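The herons at Skerneck, and a few other birds

I went back to the lake at Skerneck in April, my third spring there, and kept a better notebook than in the first two.
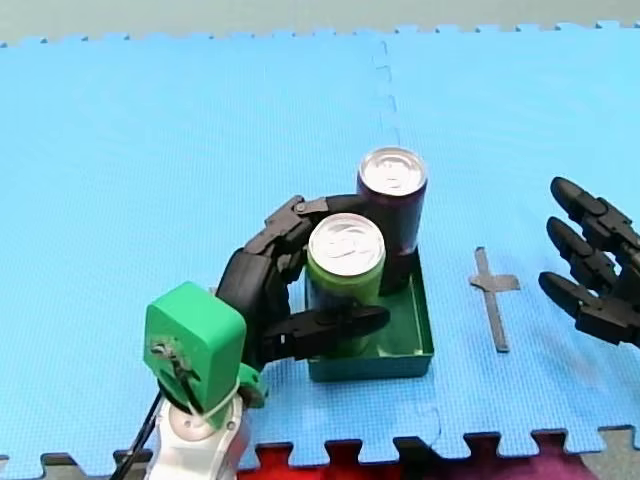
Getting there and where to stand

The road from Skenby ends at a gravel lot beside the old pump house. Take the path to the left. The one to the right looks better on the map, but it goes under water every spring and you end up walking back. From the lot it is 1,352 of my steps to the first bench, which I know only because I wear a step counter and look at it too much.

I got to the bench at 5:40 in the morning. There was mist on the water and no wind. A bittern was calling from the reeds on the far side, and it kept calling until the sun was over the trees. I never saw it. I have heard a bittern at Skerneck every spring and have still not seen one there.

The heronry

The gray herons nest in the alders on the small island. Fulvio Testa, who has been keeping records at the lake far longer than I have been visiting, counted 296 occupied nests across the whole valley last year, and the island had the largest share of them. He thinks this year will be lower. Two of the big alders came down over the winter and the birds have crowded into what is left.

By April most of the nests have young in them. You can't see the chicks well from the shore, but you can hear them, a steady clacking that gets louder whenever an adult comes in. The adults land badly. They come down with their legs hanging, grab at a branch, flap, and often have to go around and try again. One bird took a stick from a neighbor's nest while the neighbor was standing on it.

There were also 8 little egrets on the near side of the island, lower down than the herons. In my first year I saw one, and it was only passing over. Fulvio's notes have them breeding for the past two seasons. They seem to leave the herons alone and the herons leave them alone.

The reed edge

I spent the middle of the morning along the reeds, walking slowly and stopping a lot. Reed warblers had arrived and were singing all down the bank. I had one good look at a male bearded tit, which went up a stem, looked around, and dropped out of sight again. I waited for it to come back up and it didn't.

A pair of great crested grebes were building in a gap between the reeds and the open water. The nest was a wet heap of old stems and weed, hardly above the surface. One bird brought material and the other sat on the heap and arranged it. A coot came too close and was chased off, and after that the coot stayed near enough to be annoying but did not try again.

The water was high, a good hand's width above the mark on the post where it stood last April. Lucrezia Gatti, who fishes the north end, told me the sluice at Barbieri has been stuck since the winter and the lake has not been let down as usual. This matters for the grebes, whose nests float up and down a little but not that much. It also means there was no mud at all at the south end, and so no waders apart from one common sandpiper on the concrete by the sluice.

The marsh harrier

At 10:15 everything on the water moved at once. The ducks went up, the coots ran for the reeds, and a female marsh harrier came over the bank, low and slow. She worked the full length of the reed bed twice. On the second pass she dropped into it, stayed down for several minutes, and came up with nothing in her feet that I could see. The male showed up later, very high, and the two of them drifted off toward Hamham.

I put the nest site somewhere in the western reeds, and I won't be more exact than that in public. People walked in there two years ago to take pictures and the pair gave up.

Practical notes

The near shore of the island is 300 meters from the second bench, too far for ordinary binoculars if you want to see what is in the nests. Bring a telescope if you own one. The light is behind you until late morning and against you after that, so start early. There is no shade on the east bank and no place to buy anything closer than Skenby.

Dogs are allowed on the main path on a leash. The two paths through the reeds are closed until the end of July.

I plan to go again when the young herons start climbing around outside the nests. If the sluice has been fixed by then I will write down the water level at the same post.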